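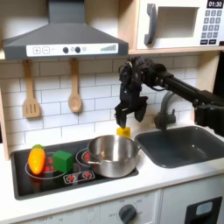
일상 > 부엌 잡담

2022년 7월 4일 월요일

국물 요리를 여름에 하는 사람은 둘 중 하나다. 요리를 아주 좋아하거나, 장을 잘못 봤거나. 나는 후자다. 세일하는 무를 2개 샀는데 집에 와서 보니 내 팔뚝보다 굵었다. 2인 가구에 무 2개면 반년 치다.

그래서 주말 내내 무국을 끓였다. 토요일 점심에 먹고, 저녁에 먹고, 일요일 아침에는 남편이 말없이 식빵을 구웠다. 우리 집에서 식빵은 일종의 항의 서한이다.

어릴 때는 어른이 되면 저절로 간을 맞출 줄 알게 되는 줄 알았다. 엄마는 계량컵이라는 물건을 가져본 적이 없고, 물으면 늘 "적당히"라고 했다. 소금은 적당히, 불도 적당히, 끓이는 시간은 "됐다 싶을 때까지". 결혼하고 14년 동안 그 적당히를 찾아 헤맸는데, 내가 찾은 것은 짜다와 싱겁다 사이를 왕복하는 버스 노선 정도다. 중간에 정류장이 없다.

소꿉놀이 할 때가 실력은 제일 좋았던 것 같다. 그때 내가 끓인 찌개는 손님들이 전부 맛있다고 했다. 모래와 강아지풀이 주재료였고 손님은 동생과 곰 인형이었지만, 아무튼 재방문율이 높았다.

작년 10월에는 큰맘 먹고 요리 수업도 들었다. 동네 문화센터에서 하는 수프 강좌였는데 선생님이 안토니나 네치포루크라는 분이었다. 한국말을 나보다 또박또박 하셨고, 비트를 써는 속도가 무서웠다. 첫날 나한테 하신 말씀이 "왜 자꾸 뚜껑을 여세요?"였다. 불안해서요, 라고 대답했더니 수강생들이 다 웃었다. 나는 진심이었는데. 마지막 수업 날에는 내 보르시를 드시고 한참 생각하다가 색이 예쁘다고 하셨다. 그 뒤로 집에서 음식이 망하면 남편도 색 얘기를 한다.

수업에서 배운 것 중에 지금까지 지키는 건 양파를 오래 볶으라는 것 하나다. 이건 정말 효과가 있다. 다만 선생님의 오래와 나의 오래가 달라서, 나는 대략 19분쯤 되면 팔이 아파서 그만둔다. 선생님은 그 시점을 "이제 시작"이라고 불렀다.

냄비 탓도 해봤다. 쿠뎀우드라는 데서 나온 무쇠 냄비가 그렇게 좋다길래 한 달을 장바구니에 넣어두고 들여다봤다. 후기가 2000개쯤 되는데 다들 인생이 바뀌었다고 한다. 무거워서 손목도 바뀌었다는 후기가 하나 있어서 결국 뺐다. 저는 그 한 분을 믿기로 했습니다.

무는 아직 한 개가 남았다. 깍두기를 담그라는 사람이 있을 텐데, 국 간도 못 맞추는 사람에게 발효까지 맡기는 건 너무 이르다. 오늘 저녁은 무밥이다. 남편한테는 아직 말하지 않았고, 식빵은 아침에 다 떨어졌다.

댓글로 무 처리법 아시는 분은 알려주세요. 무생채는 지난주에 했습니다. 색이 예뻤어요.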